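[gripper-users] Re: Three-finger hand vs. parallel jaw, wrist camera question

From: Xuân Đỗ
To: gripper-users list
20th February

3 comments | 2 shares

Quyên Quách wrote:

> We have the Pronus three-finger hand on one arm and the Etora parallel
> jaw on the other, and have to pick one for both by the end of the
> quarter. The Etora is quicker to set up and I like its controller
> better. The Pronus holds odd shapes that the Etora drops. My worry is
> the wrist camera. On the Pronus I lose a lot of the view to the hand
> itself and I don't know if that matters for training. Has anyone run
> the two side by side with the same camera? Also, did you keep the
> factory camera mount or make your own?
>
> Quyên

Hi Quyên,

Yes, we ran both at the Ratby site, starting in November. Same arm, same camera, same exposure settings, same person driving for most of it. We logged 2,247 grasps in total, 1,000 of them on the Etora and the rest on the Pronus. The uneven split is my fault. I planned to stop at 1,000 each and the Pronus runs kept going while I was writing up the first half.

On holding things, I agree with you. The Etora was fine with boxes, bottles and anything with two flat sides. It failed on mesh bags, coiled cable and the soft pouches. The Pronus dropped fewer of those but was slower to close, and it needed retuning whenever we changed the finger pads. If your parts are mostly square, I would not pay for the third finger.

We used the factory mount for the first 458 grasps on the Pronus, then made our own bracket that moves the camera 80 mm farther back. The factory one is stiffer. Ours flexed when the arm stopped hard, so we added a second screw and lowered the acceleration limit. I can send the drawing, but check the hole spacing against your flange first. There are two versions of that flange and the part number on the bag is the same.

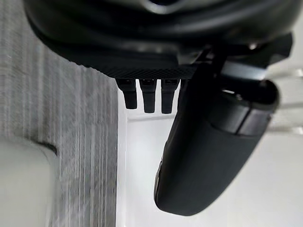

The lost view is a real cost, but it was smaller than I expected. Most of what you lose stays in the same place from one grasp to the next, and the policy seemed to learn to ignore it. With black housing across the top of the picture and one big finger coming down the right side nearly to the bottom, you still get the floor on the left and the pale wall behind the fingertip, and the tip stands out well against the wall. That contrast is worth having. When we worked over the dark rubber mat, the black finger blended into it and our tip tracker lost it over and over. We ended up putting light gray tape on the mat, which fixed the tracker and annoyed everyone who had to clean around it.

Blur was a bigger problem for us than blocked view. Check your frames while the arm is moving, before you collect a full set. Our default exposure was too long for the speed we were driving at. We shortened it and raised the gain, and the noise did no harm that I could measure.

Two things about the controllers. The Etora one reports finger position at a steady rate and its clock agreed with the camera clock all week. The Pronus one drifts. We restarted its time sync at the start of each session and threw out any run where the offset went over our limit. Also, the Pronus force reading is zeroed at power-up, so if the hand is touching something when you switch it on, every reading after that is wrong. I lost an afternoon of data to this.

If I had to choose one for two arms, with a mix of parts like yours, I would take the Pronus and plan on time for the sync problem. For a line that sees the same carton all day I would take the Etora. I have not tried the Hoàng adapter that lets you swap between them, so if anyone on the list has, please post how well it repeats after a change.

One question back to you: which firmware is on your Pronus? We stayed on the one it shipped with and I have been putting off the update.

Xuân

Related messages
- Hoàng adapter plate: repeatability after tool change?
- Pronus time sync drift, workaround
- Etora jaw pads wearing on one side
- Wrist camera cable keeps catching at joint five
- Shorter exposure or more light?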